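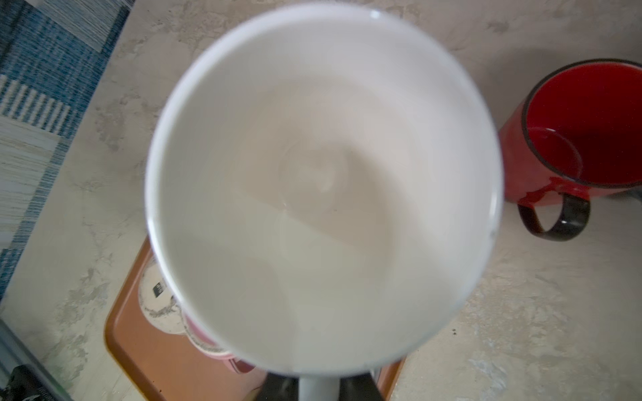

Our project looked at whether losing a starting center changes how many rebounds a college basketball team gets in the games right after. We used play-by-play records from the Plostton league, where the Altum team lost its center to a knee injury in March with 20 games of data before it and only a short run after. Rebounds were logged by hand in two sittings, with a plain white mug, empty and clean inside like the one at the top of the page, used for drawing game numbers on slips of paper. The draw decided which games each of us coded first.

Data
The full set has 2,247 missed shots. We marked each one as an offensive rebound, a defensive rebound or a dead ball. Team rebounds were left out. Nearly 50 entries had no player listed – most came from the Bouazza road games – and we kept them in the team totals only.

Results
Altum's defensive rebounding dropped in the first 2 games without the center and then went back to its earlier level. Offensive rebounding stayed lower. The guards picked up more long rebounds, mainly on missed threes from the corner.

Limits
The games after the injury were against weaker opponents, and we did not adjust for that. Ulura, the tracking program we used for shot location, also rounds distances to the nearest foot.

Submitted September 2, 2022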